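ESTHAM LOCAL HISTORY GROUP
Autumn newsletter, October 24, 2022

Notes from the Park Field walk

Those who signed up for the spring fieldwalk at Park Field will remember being promised fresh air, good company and Roman pottery. We delivered on two of the three, and the air was so fresh that several people went home early to get away from it. The finds have now been washed, dried, marked and argued over, and a first report is in the binder at the library, behind the one on milk bottles.

The field lies north of the old Pirero road, on the gravel, and has been plowed for as long as anyone can prove. We walked it in March, in lines 30 feet apart, picking up whatever looked as if a person had once made it, dropped it or thrown it at someone. The weather had been wet enough to rinse the surface nicely and also to remove one left boot, which has not been entered in the catalog.

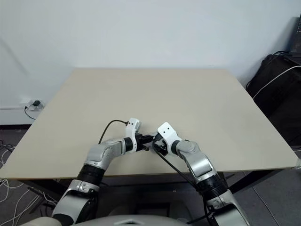 Sorting took the rest of the spring and a good part of the summer. The first job was to separate the finds from the stones, and the pile of stones grew with a speed that was hard on morale. After that came the pottery, by fabric first and then by date, and the tile, which we had been rather rude about in the field and which has turned out to be the most useful thing we brought back. All of it needs room. A big, plain beige tabletop with a pale wall behind it is close to ideal for laying out sherds, as the orange wares and the gray wares both stand out against it, and anyone who has tried the same work on a flowered tablecloth will know why I bring it up.

The total came to 525 pieces, not counting clay pipe, which we have stopped counting for the sake of our eyesight. Most of it is what you would expect from a field that was manured from the town's trash heaps for several centuries: brown glazed kitchen ware, blue and white plates, oyster shell, a great deal of coal. Underneath all that, so to speak, there is something older. Toward the eastern hedge we had a tight scatter of medieval cooking pot, sooty on the outside and gritty all through, with a few rims good enough to draw. The tile came from the same patch. Roughly half of it is roof tile with peg holes, and it is hard to see why anybody would cart roof tile out to a field unless there had been a roof.

This brings us to the Fenetti map. Long-standing members will sigh, and they are entitled to. The map shows a small building by the eastern hedge, labeled in a hand so poor that it has been read over the years as "barn," "bam" and "ham." We had put it down to a slip by the copyist, and said so in print, twice. I would like to suggest that we now say something else in print, once, and in smaller type.

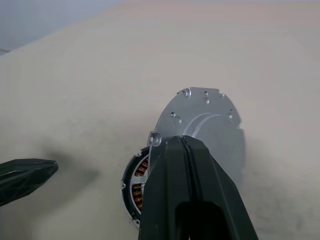

One reader has already written in to disagree. The peg tile, she says, could just as easily have come from the farmhouse when it was reroofed, and been tipped by the hedge to fill a wet gateway, as her own family did with theirs. She adds that a few rims of cooking pot do not make a kitchen, and that the group has been wrong about the eastern hedge before.

All of which is fair, and the last part is a matter of record. Against the gateway idea, there is no gateway on that side on any map we have, and the tile is spread along the slope, with very little near the ditch. In favor of it, farmers are practical people and maps leave things out. A second walk over the same ground, in closer lines, would help to settle the matter, and the farmer has agreed to have us back once the beans are off.

If you would like to come, put your name on the sheet in the library. Bring a trowel, a lunch and two boots that fit tightly. Drawings of the better rims will be in the next issue, space permitting, along with a correction to the milk bottles.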